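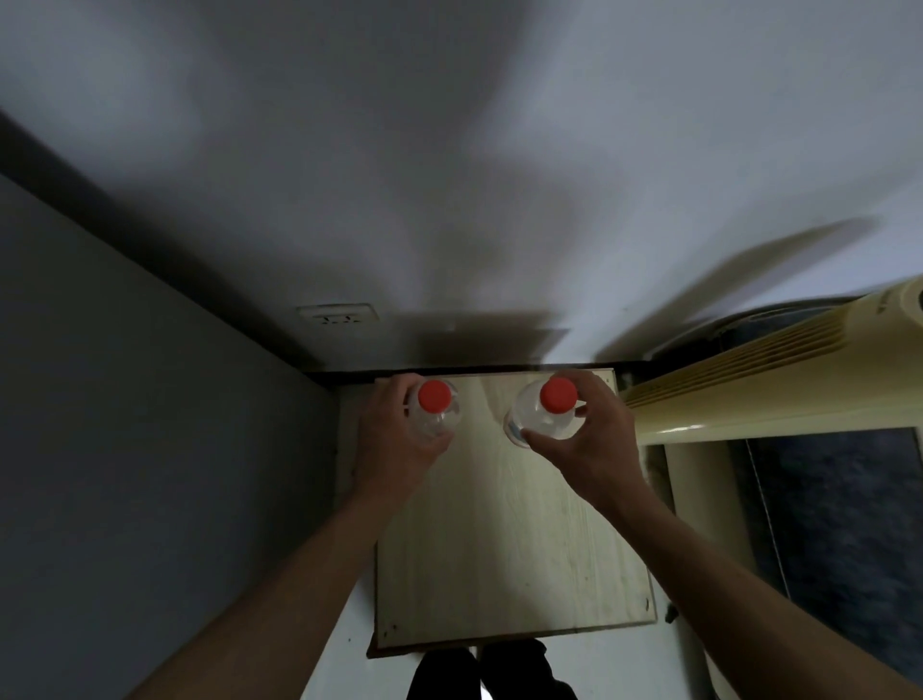
Words by Teodor Avram

In Tultau the water comes on Thursday, at a spring behind the church, and by eight in the morning there is already a queue. The rest of the week the pipe belongs to the lower village. This arrangement is older than anybody who stands in the queue, and I have heard three different explanations of it.

I came to write about mineral water, which in this valley is a serious subject. There are three springs. The one at Tultau tastes of iron and a little of eggs. The one at Hornon is softer and is given to children. The third, Pálfi, is so strong with gas that old people mix it with wine, and they told me I must drink it before noon or not sleep.

People carry the water home in whatever they have. I saw milk cans, a garden watering can, and many plastic bottles with red caps, used again and again until the plastic becomes tired. Glass is better, everybody agrees, but glass is heavy and the path is steep.

Ailsa Crichton moved to the valley from Scotland and keeps a notebook of the springs. She writes down the taste, the colour and how fast a jug is filled. "In January the iron goes away almost completely," she told me. "Then the snow melts and it comes back and my tea is black." She does not mind the black tea. Her neighbours do mind it, and they make theirs with water from Hornon.

There was once a bottling works at the lower spring, with the name Ikance painted on its wall. You can still read it. In a good summer it sent out 3000 crates, and 400 in a bad one. Then the road was washed away and the owner went to the city. The building is now used for hay.

I asked in the queue if they would like the works to open again. A man with two cans said yes, for the jobs. The woman behind him said no, because then the water would cost money, and they were still arguing when my turn came. I filled my bottle too quickly and it went over my shoes.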